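The woman who runs the pouch table at the Trivham community market has been making zippered bags since her youngest started kindy, and she will happily tell you the whole story if you bring her a coffee and don't mind standing up. I brought the coffee in August, at seven in the morning, when the hall was still freezing.

"I made the first one because I couldn't find a case for my crochet hooks that opened properly," she told me. "You'd unzip it and have to fish around like you were looking for your keys. I wanted it flat on the table, the whole lot in front of me."

She cut that one from an old raincoat, and it was a shocker by her own account, but a friend at Mathur wanted one, and then the friend's sister did, and so on (there are a lot of sisters in this story). She has sold 1285 of them now, mostly through the markets at Trivham and Didness.
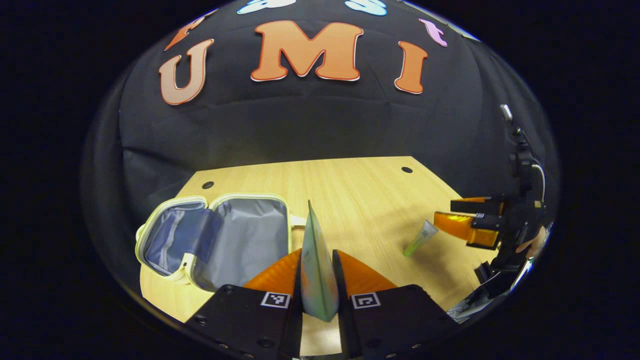

Linings are her favourite subject, and we spent a good half hour on them. "People only look at the outside, and then they get it home and it's the inside they live with," she said. She likes a pale colour, so you can find a dark needle, and she's very fond of a bluish-grey on one side with a lighter grey on the other, with a creamy yellow zip trim running around the edge. Opened out like a clamshell, it does look cheerful against the honey-coloured tabletop. "Curves are murder, though. I still swear at the corners."

Next she's off to Vorkasville, where she hopes to take 100 pouches and come home with none.

Recent stories
Didness market moves to the old bowls club
A quilt with 3000 hexagons
Mending night returns to Mathur
What to do with your spare buttons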